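Sondport's tidal plant set to power up in December

Sondport is nearly there! The town's first tidal power station will start feeding the grid in December, two months ahead of schedule, and the harbor is already buzzing.

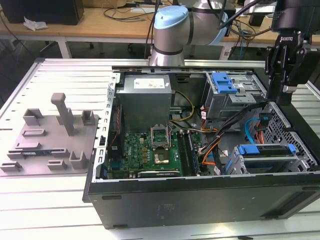
By Rónán Ní Mhurchú
Energy desk

The 11-megawatt Camitz station has eight turbines on the seabed off Cullinane Point, and the last was lowered on Friday on a wonderfully calm morning. Builder Fammont will now test the cable to shore. Power should reach about 8,000 homes, with the ferry terminal next in line.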